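Ticket 17 — right gripper letting go of thin items, Stuvville bathroom cell
Opened by: Funmilayo Usman
Assigned: Jairo Zapata
Priority: medium (was low)
Status: see bottom

Symptom as reported: right hand picks from the counter fine, lifts, then the item creeps round in the pads on the way across and is leaning by the time it gets to the drop point. Twice it fell. Only on narrow stuff. Fat tubes ok. Left hand not affected as far as we know, not tested properly. 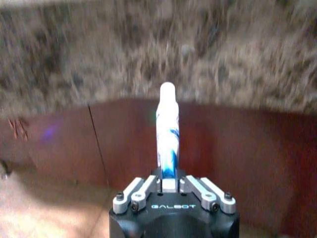

Stuvville Robot Upkeep — bench and cell support

08:40 JZ. Read the fault list first. No trips, no overcurrent, nothing on the wrist joints. So it thinks it's gripping. Grip force in the recipe set to 19, which is what Tobiloba left it at in June. Commanded close goes to 100 percent, reported position stops short, as you'd expect with something between the pads.

09:05 JZ. Powered down arm, hand open. Went round the link screws with the hex key. One on the outer link moved maybe an eighth of a turn before it nipped up, others solid. Not sure an eighth is enough to explain it. Marked all heads with paint pen so we can see next time.

09:20 JZ. Pads. Wiped both with the lint free cloth and there was a film on them, greyish, slightly tacky. Smells of mint. Somebody has been running with a tube that leaks. Cleaned with alcohol, let it dry. Pad faces look worn on the lower half, will swap if the clean doesn't do it.

09:45 JZ. Back on, homed, ran the slow pick.

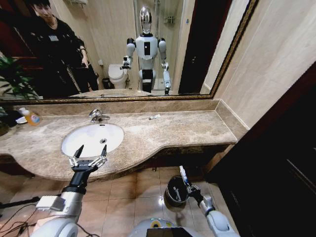 Slow speed gave no slip on any of the thin picks, so speed is part of it. Same recipe, same force, only the travel turned down. Upright carry is what we want and what I kept checking for: white and blue item in the right hand pointing up, over by the round bin, left hand parked open in front of the basin. Left parked there is deliberate, keeps it clear of the right's path. Also the black cables on the floor by the left arm want clipping back before anyone walks through there again, I've asked twice.

10:10 FU. Can you try at normal speed before closing this pls. Slow always works.

10:15 JZ. Was about to.

10:30 JZ. Normal speed. First few good, then one leaning. Not dropped but leaning. So the clean helped and didnt cure it. Checked the wrist turn in the recipe, it does a 90 degree roll in the middle of the move and that's where it starts to go. The roll used to be at the end. Who moved it?

10:35 Tobiloba Abubakar. Me. Was to miss the door. Sorry, should have put it in the notes.

10:50 JZ. Moved the roll back to the end, added a via point further from the door insted. Clears it. Then went back to something fat to make sure I haven't upset the picks that were working.
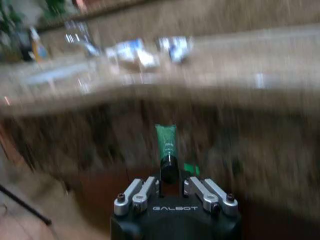

Photo: Baiba Ķēniņš, Enham

Green tube, cap down, fine. Repeated with the roll at both ends of the move to be fair to it, fine both ways. So wide items don't care and never did. Left the roll at the end for everything, one recipe is easier to look after than two.

11:20 JZ. Swapped the right pads anyway. Old pair bagged and on the Olatunji shelf, top, next to the spare wrist cable. Two spare pairs left after this, need to order. Finger zero redone after the swap — DO NOT skip this. Close with nothing in the hand, wait for it to settle, save. If you skip it the close position reads wrong and the Trestik check will fail every pick.

11:40 Ekaette Adeyemi. Can you reset the counter before the afternoon block? Layout has drifted, last couple of runs didn't match the sheet.

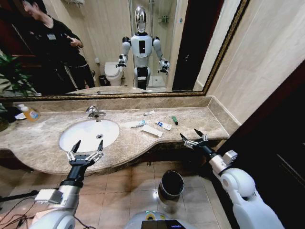 Reset done and both arms at the start pose, hands open. Layout per the sheet with one change, I've pulled the small stuff in between the sink and the right end so the right arm isn't reaching so far. Green tube goes on the right of the group. Pump bottle stays at the far left by the little dish, not part of the picks, please leave it there. Start pose has the right fingertips just over the front edge of the counter, so reset the items BEFORE you bring the arms in or you'll be leaning across them.

12:05 JZ. Normal speed, new pads, roll at end. Thin picks all stayed upright through the move. Force left at 19, no reason to touch it.

Still to do:
Order pads (Ekaette)
Clip floor cables
Bin the leaking tube, whichever it is
Left hand, same screw check and pad wipe. Not done today, ran out of morning
Recipe notes: Tobiloba to write up the new via point

12:10 FU. Leaving open till the left is done. Status: monitoring.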